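Print
E-mail this item

Desk Amnesty Returns

2026-06-11

The Rindurach building's summer desk amnesty is upon us, and with it the annual discovery that a standing desk gathers just as much junk as the sitting kind, only higher up. Last October's round produced 85 pens, a good 40 of them capable of writing, and one envelope marked URGENT that had been aging peacefully under a coaster.

The method hasn't changed. Take a small basket, put into it everything on the desktop that you can't name a use for, and carry it to the sorting table outside the Jodano room. Shallow baskets are best. A deep one lets you tidy by burial, and we did enough of that in the Vitero years.
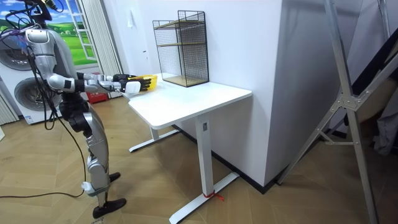 Cables are a separate matter. Anything that reaches the floor should either be plugged into something or be able to explain itself. Reusable ties are in the supply drawer, and please take the ones you need, not the ones you might need in retirement.

Wire shelf racks may stay. They were bought to get things off the desktop, and they have done so by becoming a second desktop, slightly nearer the ceiling. One pass through each level will do.

Unclaimed items go to the Rana swap shelf on Friday at noon. Mugs left there are fair game, including the good one. Desks should be clear enough by then to wipe from corner to corner without lifting anything except the keyboard.

Print | E-mail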